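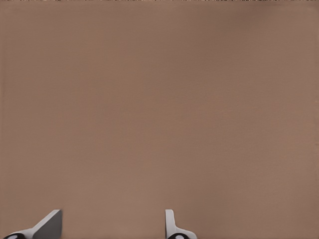
Paediatric Infection, Block 2: Rotavirus and the Small Intestine

Jul 2, 2023
Vanderleia Bragança

These notes go together with the second lecture of the block. They do not replace the reading list. Students who missed the first lecture should read the handout on fluid balance before they continue, as I use its terms without repeating them.

Structure of the virus

Rotavirus belongs to the order Reovirales. The genome is made of 11 segments of double-stranded RNA, and it is enclosed in three layers of protein. The outer layer contains VP7 and the spike protein VP4. The middle layer is VP6, and this is the protein that most of the diagnostic tests in stool look for. The inner layer is VP2, with the polymerase VP1 attached on the inside.

Please remember that the virus has no lipid envelope. This has practical consequences. It survives for a long time on surfaces and on hands, and many ordinary detergents have little effect on it. In a ward with small children the spread can be very quick.

The segmented genome allows reassortment. If two different strains infect the same cell, the new particles can carry a mixture of segments. We classify strains by the G type (from VP7) and the P type (from VP4). In the examination I will accept the short form, for example G1P[8], but you must know which protein each letter refers to.

What happens in the intestine

The virus enters the mature enterocytes at the tips of the villi. VP4 must first be cut by trypsin into VP8* and VP5*, and without this step the particle is much less infectious. Inside the cell, the loss of the outer layer activates transcription. The new RNA and proteins gather in structures called viroplasms, which are built mainly from NSP2 and NSP5.

The diarrhoea has more than one mechanism:

- Damaged villus cells are lost, and the surface for absorption becomes smaller.
- Disaccharidases of the brush border are reduced, so lactose stays in the lumen and draws water.
- NSP4 raises the calcium inside the cell and has been described as a viral enterotoxin.
- The enteric nervous system is stimulated, which adds to secretion and probably to the vomiting.

Students often write only the first point. A complete answer needs at least NSP4 as well.

Clinical picture

The incubation time is short, usually under 48 hours. Vomiting and fever often come first, and the watery diarrhoea follows. Most of the severe cases are seen between 6 months and 2 years of age. The very young baby may have few symptoms, partly thanks to antibodies from the mother.

Blood in the stool is not typical and should make you think again about the diagnosis. The main danger is dehydration – look at the weight, the capillary refill, the eyes, the mouth and the behaviour of the child. A child who is quiet and does not protest when you examine the abdomen worries me more than a child who screams. 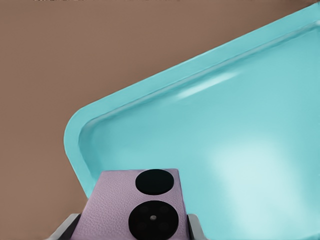

Treatment

There is no specific antiviral drug in routine use. Oral rehydration solution is the basis of the treatment, and it works well also when the child still vomits, if it is given in small amounts and often. Breastfeeding continues. Antibiotics have no place in uncomplicated disease.

Intravenous fluid is for shock, for a reduced level of consciousness, or when the oral or nasogastric route has failed. We will calculate volumes in the seminar, so bring a calculator.

Vaccination

The vaccines in wide use are live, attenuated and given by mouth. They protect better against severe disease than against mild infection. Protection is lower in countries with high child mortality, and the reasons are still discussed: antibodies from the mother, other infections in the gut, nutrition and the oral polio vaccine given at the same time.

A history of intussusception and severe combined immunodeficiency are contraindications. Learn both.

Seminar and assessment

The seminar takes place in the Lenberg room and lasts 60 minutes. Prepare the Bittencourt case in pairs – one student presents the history, the other the fluid plan. The written test covers this handout and the one before. Students who need to repeat it can do so in September.

Recent handouts

Fluid balance in the infant
Rotavirus and the small intestine
Reoviruses: an overview of the family
Bittencourt case, sheet for students
Reading list for Block 2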